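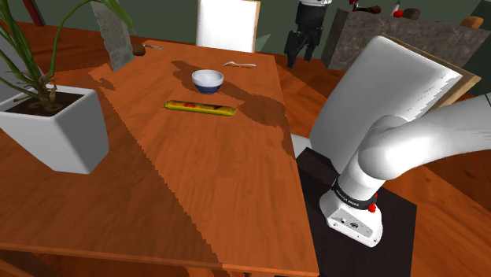
Slide 1. Morning, everyone. I'm Jinfeng Gu, I'm a land agent, and I've been given 25 minutes to talk about tenancy succession, the subject most farming families would put off until the cows learned to milk themselves. Most of these conversations happen at a dining table. There's a bowl in the middle of the table, somebody has left a yellow tray beside it, and then the kettle goes on and the map gets folded up again. (Pause. Somebody usually coughs here.)

Slide 2. What sort of tenancy have you got? Ask for hands. Expect few. At Grivwood we went through 250 acres and found the family had been arguing for years over a clause that was in the neighbour's agreement. Dig yours out before you ring anyone. Try the desk, then the gun cabinet, then the aunt.

Slide 3. Who counts as a successor. Keep this short, Yanling Deng has the legal session after lunch and will correct me in front of you if I stray. The point to get across: older agreements may carry succession rights, newer ones mostly don't, and "Dad always said" isn't a category in either.

Slide 4. The Clirden case (names changed, they'd want it said). Two brothers, one holding, one tractor they both liked. The elder did the work and the younger did the accounts. Neither had kept any record of what he'd been paid. Livelihood has to be shown on paper, so start a folder. A shoebox will do. I have built an entire application out of a shoebox and parts of a calendar from a feed merchant.

Slide 5. Talking to the landlord. Go early. The agent is not always the enemy, and I say that as one. Bring a plan for the buildings, especially any you put up yourselves and forgot to mention. Skip the Vandby story if we're behind.

Slide 6. Costs. Someone will ask. The Vandby family paid £1,548 for a proper review and complained about it all the way to the mart. Don't get drawn on what I charge.

Questions. If none, ask the front row who's doing the lambing in ten years' time and wait. Handouts are by the door, next to the biscuits.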